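How Does a Flat Piece of Cardboard Turn Into a Box?

Have you ever wanted to keep a cardboard box instead of putting it out with the recycling? Maybe it became a spaceship, or a bed for a very grumpy cat. Cardboard is one of those things we see every single day and hardly ever stop to look at, so let's stop and look at it together. Get a snack if you like, because there is quite a bit to tell!

It starts with a tree (or with another box)

Cardboard is made of paper, and paper is made of very tiny threads called fibers. Wood is full of them. At a paper mill, wood is chopped into chips and cooked in big tanks until it turns soft and mushy. The mush is called pulp, and it looks a little like oatmeal that somebody forgot about.

A lot of pulp comes from old boxes, too. They get soaked and stirred until they fall apart, bits of tape and staples are picked out, and the fibers are ready to be used again. So the box your winter boots came in may have been a box before, and it may have carried oranges.

The pulp is spread out in a thin, wet layer on a moving screen. The water drips away, rollers squeeze out some more, and hot drums dry what's left. Now you have paper, wound up on a roll so heavy that it takes a machine to lift it.

The wiggly secret in the middle

If you find a torn edge of a shipping box, look at it closely from the side. There are three layers: a flat sheet on top, a flat sheet on the bottom, and a wavy one in between. The wavy part is called fluting, and cardboard made this way is called corrugated, which is just a long word for "wrinkled into waves."

Each wave is a small arch, like the arch of a stone bridge. Arches are very good at holding things up, because they spread the weight out to their sides. And between the waves there is air, which weighs almost nothing and makes a nice soft cushion when a box gets bumped.
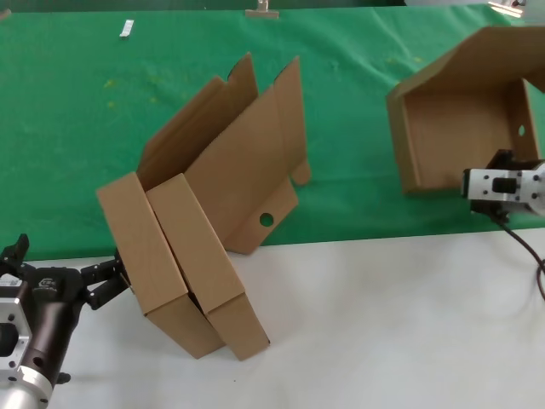

Jeferson wrote in to ask why a box gets so floppy when it is left out in the rain, if all those arches are so strong. Good question, Jeferson! Water creeps in between the fibers and loosens their grip on one another. The glue that holds the waves in place can go soft as well, and then the arches sag. When the box dries it may feel stiff again, but it usually isn't as strong as it was.

Cutting out the shape

Now we come to my favorite part. Before a box is a box, it is flat, and a flat box that hasn't been folded yet is called a blank. It's a funny name, I know - some blanks have pictures printed all over them and they are still called blanks.

Somebody has to work out the shape of the blank first. That person is a packaging designer, and the job is a bit like doing a puzzle backward. You begin with the finished box in your mind and unfold it, one side at a time, until it lies flat. Everaldo Barros designs boxes in a workshop in Lilstead, and he told us he still makes his first try out of scrap cardboard with a ruler and a pair of scissors. He once drew a lid that opened beautifully and then found there was no way to close it!

When the shape is right, a tool called a die is made. Think of a giant cookie cutter. It has sharp blades where the cardboard should be cut and dull ones where it should only be pressed down. The pressed lines are called creases, and they tell the cardboard where to bend. 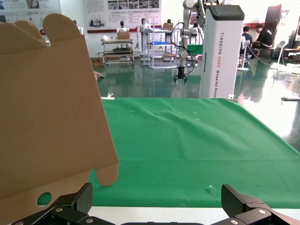
But couldn't you just fold it without the creases? Lina wanted to know this, and she had tried it at her kitchen table. You can, but the fold tends to wander off wherever it pleases, and the outside layer may crack. A crease squashes the waves flat along one line, so that line becomes the easiest place to bend. Cardboard is a bit lazy that way.

Tabs, slots and no glue at all

Some boxes are glued along one side at the factory. Others don't need any glue, and those are the ones I think are really clever. They have tabs, which are little tongues of cardboard, and the tabs tuck into slots or slide down behind a wall of the box. Once they are in, they rub against the cardboard around them, and the rubbing (grown-ups call it friction) keeps them from slipping out.

Tabs often have rounded ends. Try pushing a square corner into a narrow slot and you'll see why: it catches and bends. A round end finds its own way in.

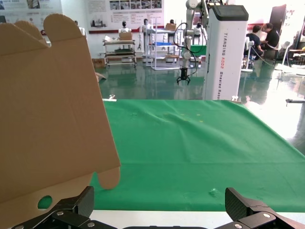 Rounded tabs along the edge of a cardboard sheet, with a round hole near the bottom.

Try it yourself: make a little box

You will need a piece of thin cardboard (the front of a cereal box is perfect), a ruler, a pencil, scissors, and an old ballpoint pen that has run out of ink.

Draw a square with sides 12 centimeters long and cut it out. Draw a line 3 centimeters in from each edge, all the way across, so that you get a small square in every corner.

Go over your lines with the empty pen, pressing firmly. Those are your creases! Now make 4 cuts, one for each corner square, along just one of its inside lines. Stop when you reach the place where the lines cross.

Fold up the walls. The corner squares are your tabs, so bend each one around behind the wall next to it and hold it there with a dab of glue or a bit of tape. You should have a small open tray, just right for paper clips or interesting pebbles.

If it comes out a bit crooked, flatten it again and press the creases harder. And if you feel like a challenge, see if you can think up a lid for it. A lid has to be just a tiny bit bigger than the box it sits on, so try making your second square 2 millimeters wider and keep the edges the same 3 centimeters as before.

Words to remember

Pulp: wet, mushy fibers that are made into paper.
Fluting: the wavy layer inside corrugated cardboard.
Blank: a box that has been cut out but not folded yet.
Die: the tool that cuts and creases the cardboard.
Crease: a pressed line that shows the cardboard where to bend.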